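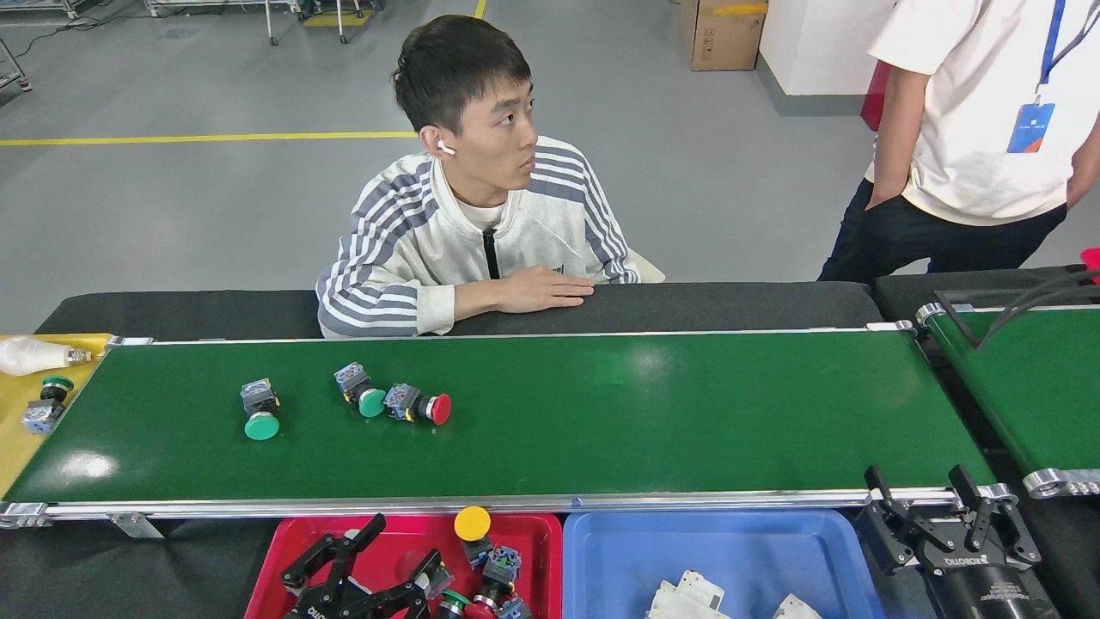
Prüfliste Sortierzelle – Projektgruppe Ara
Technikerschule Skamden, Stand November
Geprüft von: Rosaire Li

1. Förderband, grüner Gurt: i. O.
Gurt läuft mittig. Oberfläche bitte nur trocken abwischen.

2. Alurahmen und Endstücke: i. O.
Eine Schraube am zweiten Band nachgezogen.

3. Greifer, Finger: i. O.
Öffnet und schließt ohne Ruckeln. Zähler 2.449 Zyklen, seit der letzten Prüfung 416 dazu.

4. Kabelführung am zweiten Band: Mangel
Leitungen liegen im Bogen frei. Kabelkette ist bei Marras bestellt – bis dahin nur mit 60 % Geschwindigkeit fahren.

5. Drucktaster als Werkstücke: Hinweis
Rote und grüne Pilztaster nur einzeln auflegen. Liegen zwei zu eng beieinander, fasst der Greifer beide. Taster mit losem Kontaktblock aussortieren.

6. Behälter vor dem Band: Hinweis
Rot und Hellblau nicht vertauschen, die Positionen sind eingelernt.

7. Not-Halt: i. O.
Zweimal ausgelöst, Arm und beide Bänder stehen.

8. Personen an der Zelle: Mangel
Im Automatikbetrieb keine Hände auf der Polsterschiene. Keine Ohrhörer, Lanyards ablegen.

Freigabe: Handbetrieb ja, Automatik erst nach Punkt 4 und 8.

Weitere Einträge
Prüfliste Druckluft Werkstatt
Skastton-Wettbewerb: Regeln für Teams
Ara: Greifpunkte neu einlernen
Einweisung für neue Gruppen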